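篮子的旁边为什么有一排排的缝？

小朋友的房间里多半有一个塑料篮子。有人用它装积木，有人用它装袜子，也有人用它装洗好的水果。它太常见了，很少有人认真看过它。这一篇讲的就是塑料篮子：它为什么开缝，为什么有一圈边，是怎么做出来的，还有收拾东西的时候怎么用它。

先说篮子和盒子有什么不同

盒子的四面是封住的，有的还有盖子。篮子的侧面有开口，空气可以进出，水也可以流走。

很久以前的篮子是编出来的。人们把柳条、竹篾、芦苇或者草秆一根压着一根，交叉着编。条和条之间总会留下空隙，所以编的篮子天生就有洞。后来人们用塑料做篮子，塑料本来可以做成完全没有洞的样子，可是大家发现洞很有用，就把它留下来了。

洞有各种形状。有圆的，有菱形的，有方的，还有细长的。细长的洞叫做“槽”或者“缝”。竖着排的细缝最常见，一条挨着一条，像小栅栏。

缝有什么用

第一个用处是通气。湿东西要变干，里面的水要变成水汽，跑到空气里去。如果四面都封住，水汽跑不出去，东西就一直是潮的。潮的布会有味道，潮的土豆会烂。

第二个用处是漏水。把草莓放在篮子里冲洗，脏水从缝里和底上的洞里流走，草莓留下来。

第三个用处是看得见。从旁边看过去，缝里会露出一点颜色，不用把篮子倒过来，也能猜到里面装的是什么。

第四个用处是省材料。开了缝的地方没有塑料，篮子就轻一些，用的料也少一些。小朋友搬起来也不那么累。

第五个用处是手可以抓。有些篮子在两头的最上面各开一条大缝，手指能伸进去，那就是把手。

缝也有坏处。太小的东西会从缝里掉出去。珠子、米粒、图钉都不适合放在开缝的篮子里，应该放在有盖子的盒子里。图钉掉在地上还会扎脚。

缝开多宽，是做篮子的人事先想好的。他们要问：这个篮子打算装什么？装苹果的，缝可以宽。装积木的，缝要比最小的那块积木窄。如果缝和积木差不多宽，积木会卡在里面，拔起来很麻烦。

上面那一圈边

很多篮子的上口会往外翻一点点，像帽子的边。这叫“卷边”，也叫“口沿”。

拿一张纸，捏住一头，让它平平地伸出去，纸会弯下来。现在把纸的两条长边各折起来一点，再捏住一头，纸就能伸得直直的。纸没有变厚，可是变硬了。篮子的口沿也是这个道理：塑料壁很薄，上面多了一圈折过去的边，装满东西的时候，篮子就不容易歪。

口沿还可以让手托住。手指放在边的下面，往上一抬，篮子就起来了。

篮子的四个角一般是圆的。尖角碰到腿会疼，尖角也容易裂。力气压在尖角上，会挤在很小的一个地方；压在圆角上，就分散开了。

下面一组图里，绿色的塑料容器都放在桌上，装东西用的大小和远近各不一样，可以先看看，再往下读。

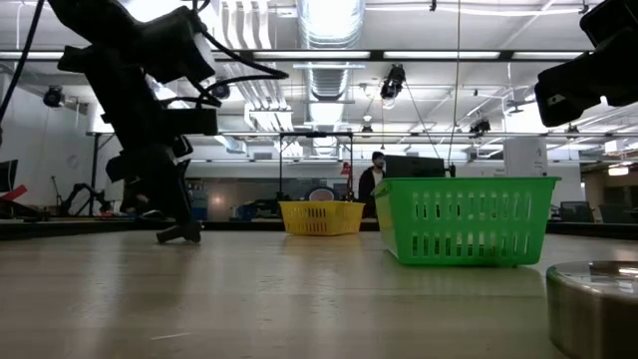
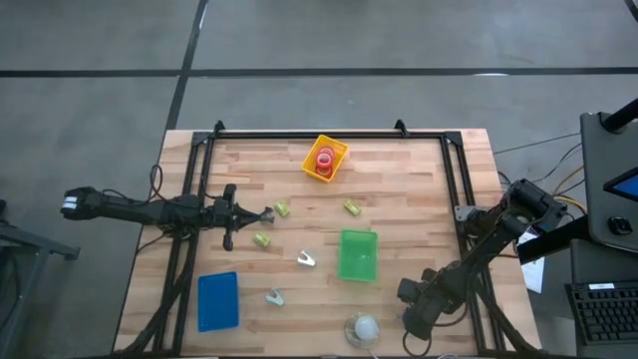
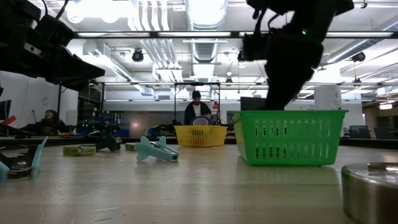
阿基亚，5月18日，星期一

同样的篮子，为什么有的看起来那么小

第一张图里有两个开缝的篮子，绿的离我们近，黄的离我们远。黄的本来就小一些，又放在靠近桌子另一头的地方，看上去就更小了。

离眼睛越远的东西，看上去越小。这叫“近大远小”。在家可以试一试：拿两只一样的杯子，一只放在桌子这一头，一只放在桌子那一头。蹲下来，让眼睛和桌面差不多高，闭上一只眼睛。两只杯子还是一样的杯子，可是远的那只看起来小了。画画的时候也要记住这一点。想让人觉得一棵树很远，就把它画小一些，画在纸上高一些的地方。

桌面上还有一样东西可以找：绿篮子下边的桌面上，有一点淡淡的影像。这是反光。光滑的桌面会像镜子那样把光送回来，只是比镜子差得多，所以看到的很模糊。粗糙的木头没有这种影像，光碰到它，就往四面八方散开了。

第二张图里，黄篮子里装着一个红色和粉色的圆筒形的东西，有点像一叠红圈，也有点像杯子。小的黄绿色方块散放在篮子外面。第三张图里，桌子中间附近躺着一架浅蓝色的玩具飞机，翅膀朝上。

飞机这样的玩具，放进篮子的时候要想一想。它有翅膀，有尾巴，占的地方比看上去大。方块很好放，一块挨着一块，中间几乎不留空。飞机放进去，翅膀下面会空出一大块。大人装行李箱也会碰到这种事：衣服叠好以后是方的，鞋子却不是方的，所以有人把袜子塞进鞋子里，把空的地方用掉。

一个篮子能装多少

装多少，有两种说法。一种说的是占多大地方，叫“容积”。一种说的是有多重，叫“重量”。这两样是不一样的。

住在祖尔图斯街的西哈姆·阿卜杜勒·哈米德老师带着班上的孩子做过一次称重。他们用的是厨房秤，篮子是教室里装积木的那一个。

空篮子：227克。
装满木头积木：1630克。

两个数相减，就是积木自己的重量，一共1403克。1000克等于1公斤，所以这些积木比1公斤多，比1公斤半少。

然后他们把积木倒出来，用同一个篮子装毛绒玩具，也装得满满的。这一次秤上的数小了很多。篮子没有变，里面的地方也没有变，可是毛绒玩具里面有许多空气，空气很轻。

班上的凯文·万卡提出要装水。水倒进去，马上从缝里流出来了，桌子和秤都湿了，大家用抹布擦了很久。后来他们换了一只没有洞的量杯，装了200毫升水，又称了一次。量杯要先空着称一次，再装了水称一次，和篮子的做法相同。200毫升水的重量是200克。

想在家里做这个实验，要准备：
厨房秤一台
篮子一个
硬的东西一堆，比如积木
软的东西一堆，比如袜子或毛绒玩具
纸和铅笔

先称空篮子，把数写下来。再装硬的，写下来。再装软的，写下来。篮子比秤大的时候，要把篮子放在秤的正中间，不能让它碰到旁边的桌子或者墙，碰到了数就不准。有的秤上有一个写着“去皮”或者“归零”的按钮。把空篮子放上去，按一下，数字变成0，再装东西，看到的就是东西自己的重量，不用再减。

塑料篮子是怎么做出来的

做篮子的塑料，刚运到工厂的时候是一粒一粒的，比米粒大一点，装在大口袋里。最常用的一种叫聚丙烯。它比较轻，不怕水，弯一弯也不容易断。

要做绿篮子，就在白色的或者透明的颗粒里加一点绿色的颗粒。绿色的颗粒颜色很浓，只要加一点点，就能让一大堆都变绿。做完绿的要做黄的，得先把机器里剩下的绿料赶出去，所以刚换颜色的时候，会出来几个颜色很怪的篮子。这些篮子会被打碎，再拿去用。

颗粒进到一根热的管子里，管子里有一根会转的大螺丝。颗粒一边往前走，一边变软，最后变得像很稠的糖浆。

接下来要用到模具。模具是两块很重的钢，合起来的时候，中间留着一个空的地方，这个空的地方就是篮子的形状。要开缝的地方，模具里的钢是碰在一起的，塑料流不进去，等做好以后就是一条一条的缝。所以缝不是后来用刀切的，篮子从模具里出来的时候就已经有了。

热塑料被用力推进模具，把空的地方填满。模具里面有水管，凉水在水管里流，把热带走。塑料变硬了，模具打开，几根小顶杆往前一推，篮子就掉下来了。

把家里的塑料篮子翻过来看看底。底的中间常常有一个小圆点，摸上去有点扎手。那就是热塑料流进去的地方，叫“浇口”。有时候还能看到几个浅浅的圆印子，那是顶杆推过的地方。不是每个篮子都能找到，有的做得很平，看不出来。

底上也许还有一个三角形，里面有一个数字。数字5说明是聚丙烯，数字2说明是高密度聚乙烯。回收塑料的人看这个数字分类。

为什么篮子上面大、下面小

从旁边看，很多篮子的侧面不是直的，上面宽一点，下面窄一点。这样做有两个原因。

一个原因是好从模具里出来。用沙桶做过沙堡的人都知道，沙桶也是口大底小，倒过来一提，沙子就留在地上了。如果桶的口比底小，沙子就卡在里面。

另一个原因是可以套在一起。空篮子一个套一个，一大摞只占一点地方。卡车从工厂运篮子去商店，就是套着运的。要是不能套，一辆卡车装的大部分都是空气。

套得太紧，会拔不出来。这时候不要使劲扯上面那个，把两个篮子轻轻转一下，让空气进去，就容易分开了。

“套”和“摞”是两回事。套是空的时候一个放进另一个里面。摞是装了东西以后一个压在一个上面。能套的篮子不一定能摞，直接压上去会把下面的东西压坏。

分东西的几种办法

收拾桌子的时候，一个篮子往往不够用，两个以上就要想怎么分了。把东西分成几堆，叫“分类”。办法有好几种，哪一种都可以，只要从头到尾用同一种。

按颜色分。红的放一个篮子，蓝的放一个篮子。看起来很整齐，找的时候也快。麻烦的是有些东西不止一种颜色，红和粉混在一起的，要先说好算哪边。

按形状分。方块放一起，圆的放一起。方块能排得很紧，所以方块的篮子可以小一些。

按用处分。画画的放一起，搭房子的放一起，会飞的放一起。用的时候把整个篮子端过来就行，用完再端回去。

按大小分。大的放大篮子，小的放小篮子。大的东西和小的东西混着放，小的会慢慢掉到底下去。摇一摇一盒麦片就能看到，碎的都在最底下。

按多久用一次分。天天要用的放在低的地方，不常用的放在高的地方。高的地方让大人去拿。

班里的西弗·祖鲁把积木按颜色分过一次，又按大小分过一次。积木还是那些积木，堆却不一样了。他把两次的结果画在一张纸上，贴在玩具柜的门上，后来大家用的是按大小分的那一种。

还可以两种办法一起用，先按用处分成几个篮子，再在一个篮子里按颜色放。图书馆就是这样，先按书讲的是什么分到不同的书架，再在书架上按号码排。

在篮子上贴标签

开缝的篮子不太好贴纸，胶只粘到几根细条上，过几天就掉。可以在硬纸片上打两个洞，穿一根绳子，绑在缝上。还不认字的弟弟妹妹也要用的话，在纸片上画图：画一块积木，画一架飞机，画一只袜子。

纸片的正面写现在装的是什么，反面先空着，换了东西再写。

洗篮子

篮子用久了会有灰，灰最爱待在缝里和口沿下面。

把里面的东西都倒出来。
盆里放温水，加一点洗碗用的洗涤剂。
用旧牙刷顺着缝的方向刷，竖的缝就上下刷。
翻过来刷底，再刷口沿的下面。
清水冲两遍。
口朝下晾着，下面垫一条毛巾。

不要用开水。很热的水会让有些塑料变软变形，人也会烫伤。也不要把塑料篮子一直放在太阳底下，晒久了颜色会变浅，塑料会变脆，一捏就裂。裂开的地方很尖，会划手，裂了的篮子就不要再装玩具了。

几个词

容积：一个容器里面能放多少东西，说的是占的地方。
口沿：容器最上面的那一圈边。
模具：给材料定形状用的工具，做篮子的模具是钢的。
浇口：热塑料流进模具的地方。
聚丙烯：一种常用的塑料，回收标志里的数字是5。
去皮：称东西的时候，先把装东西的容器的重量去掉。
分类：按一个办法把东西分成几堆。

可以动手做的事

在家里找三个有洞的东西，看看洞是什么形状，想想洞是做什么用的。漏勺、晾衣篮、鞋子上的小孔都算。

用硬纸条编一个小篮子。竖的纸条先排好，横的纸条一上一下地穿过去，下一根反过来，一下一上。编好以后把四边折起来，用夹子夹住。博格丹·巴兰写的编织图在下一页，打印出来的时候选横向。

文字：比伦特·科贾巴什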